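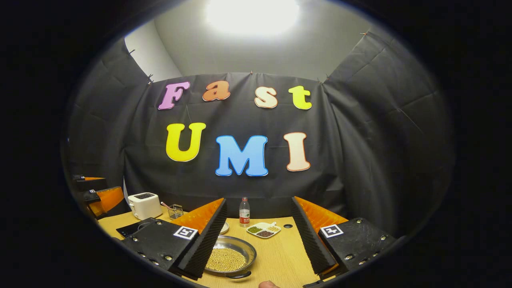 Re: [small-labels] Showing in December, or not showing at all

Sent: 23rd September

On the question of whether a label our size should be doing a runway show, somebody wrote:

> We have been offered a slot in the December group show at Tresolness and
> I can't decide. The fee is manageable but then there are models, hair,
> shoes, steaming, and a person to stand at the door with a list. We make
> outerwear, mostly wool, and we have 3 stockists who all buy from us
> already. Everyone I ask says "exposure" and then changes the subject.
> Has anyone on this list done a show at this scale and sold a coat
> because of it? Also, if we do go, is it mad to show winter coats in
> December when the shops have already bought them?

I have done two, and I can account for one coat. It went to the woman who was running the coat check, who had spent four hours handling everyone else's and had formed opinions. I still think of her as my ideal customer.

So, in order.

Yes, it's a little mad to show winter in December, but less mad than it was. The big calendar works six months ahead because the big stores need six months. If your three stockists top up in small lots as they sell, they don't. What you would really be showing to in that room is people who are cold that evening, and a cold person looking at a wool coat is in an excellent frame of mind. The trouble is that they want it now. If you show, have stock in the building. Not samples. When I showed with the Puvside people I had a full rail of samples in one size, and I spent the hour after the show explaining to people with money in their hands that they could have the coat in ten weeks. They were very nice about it and I never heard from any of them again.

On the fee. The fee is the part they tell you about. My fee for the second show was less than I spent on shoes, and I don't make shoes. I had assumed shoes were handled, in the way you assume there will be chairs. Ask them in writing about each of these:

Shoes, and in what sizes
Who steams, and with whose steamer
How many looks you get, and whether you share models with another label
Whether the running order is fixed or gets decided that afternoon by whoever shouts
Who owns the photographs
Insurance on the clothes between drop-off and collection

The photographs matter more than anything else on that list. The only lasting value I got out of either show was pictures of the clothes moving on people of different heights, and after the first one I found I had to buy them back. The license let me use them "in connection with the event," and the event was over. If Tresolness gives you the files with full use for your own site and line sheets, that's worth a good part of the fee on its own. If they don't, bring your own photographer and get it agreed beforehand where that person can stand.

On sharing models: outerwear is slow to change. A dress comes off in seconds. A double-breasted coat with a belt and an inside tie does not, and if the same girl has to get out of your last look and into somebody's slip dress, the slip dress label will hate you by the finale. Ask to go last, or ask for your own models. I went fourth out of six and there is a stylist who still crosses the street.

Something else you might consider, which is what I do now. I take a room for two days, I put out a rail and a decent mirror, and I write to 50 people. They get a real card through the mail. Last time I also sent an email to 200 more and the cards did all the work. Out of the email I got several people asking to be taken off the email. I sold more in those two days than from both shows put together, which given the coat check lady is a low bar, but it cleared it comfortably. I also learned that the Lavoie coat, which I had been proud of for two seasons, has a pocket placed where no human hand arrives naturally. You don't find that out on a runway. Models are told not to use the pockets.

The room doesn't have to be pretty. It has to be warm and well lit, with somewhere to put down a bag. Mirror at least as tall as the customer. If you can get daylight, get it, especially for navy, which under bad bulbs is just black with a grudge.

Against all that, I should say what shows are good for, in fairness to the form. They make you finish. I have never in my life completed a collection without someone waiting for it at a door. My Elo line (the short capes, some of you were kind about them) existed as a drawing for a year and a half and then as actual capes in nine days. If that's your problem too, then pay the fee and call it a deadline. It's an expensive one, but I've tried cheap ones and I ignore them.

And they are good for stockists you don't have yet, provided those stockists come. Ask Tresolness who came last year. They won't give you names but they ought to be able to say how many buyers, as opposed to students, cousins, and the press. I was once promised a room of 99 "industry guests" and I would say the industry represented was mainly wine.

If it were me, with three stockists who already buy and nothing in particular to prove, I would skip this one, hold a trunk show the week before so people can wear the thing to all their parties, and put the shoe money into another roll of that charcoal melton you showed us. But I can see the pull. There's a moment backstage when the music changes and the first coat goes out, and for a few seconds it looks like something a stranger made - somebody better than you. I paid for that twice and I can't say I'd ask for the money back.

If you do go, send the list your running order. And bring your own steamer.

--
You are getting this because you subscribed to small-labels. To stop, send a blank message with the word unsubscribe in the subject line. Please trim quoted text when you reply.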